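Search the catalogue
Enter title, author or ISBN
Go

The Weir Keeper's Daughters, by Pui-shan Kwok

Reviewed by Danang Ismail
2019-03-15

Print this page | E-mail this review

Pui-shan Kwok's second novel is set in Tondside, a river town whose one large employer, the Biltberg paper mill, has been closing by stages for most of a decade. The story opens in January, on the morning the last shift is paid out, and follows two sisters who must decide what to do with the house their father occupied as keeper of the weir. Maren, the elder, wishes to sell. Odile has been living in the back bedroom with her son and has told no one at the mill office that their father is dead.

From this modest deception Kwok draws a plot of considerable tension. The house belongs to the company for as long as a keeper lives in it, and the company's agent, a courteous man named Shek, calls on the first of each month to collect a signature. His five visits give the book its structure. They are the finest chapters in it, and the third, in which Shek accepts a cup of tea and stays until dark, is as good as anything the author has published.

The prose is plain and exact. Kwok is particularly strong on work: the raking of the screens, the greasing of the sluice gear, the entries in the keeper's log, of which there are 3,460 by the time the sisters begin to read them. Portions of the log are reproduced in the text. Readers who favour a brisk narrative may find these pages slow. They do, however, carry information that becomes important later, and should not be skipped.

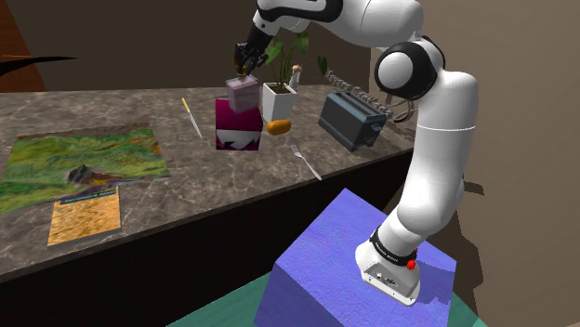 The middle section is less assured. Maren returns to the city for almost 36 pages, and her colleagues there are drawn thinly beside the people of the town. A subplot concerning a loan is introduced, dropped and then settled in a single paragraph. It is also difficult to accept that a woman as watchful as Maren would leave the letter where she does. An editor might reasonably have asked for another draft of these chapters.

The novel recovers once the sisters are under one roof again. Their quarrel over the boat shed, which runs without a break through a long night of rising water, is handled with great control – neither woman is permitted to be wholly right, and the boy asleep upstairs is never far from the reader's mind. The closing chapter leaves the question of the house open. Book clubs will probably divide over it. In this reviewer's opinion the choice is sound, although a further word about Shek would have been welcome.

The Nulau Press paperback is well made, with a sewn binding and generous margins. The type used for the log entries is small and rather grey, and borrowers who require larger print should note that no such edition has been announced. A map of the river is supplied at the front, where the lower lock is labelled on the wrong bank.

Recommended for general fiction collections and for readers of family stories with a strong sense of place. The book contains some coarse language and one account of a drowning.

Print this page | E-mail this review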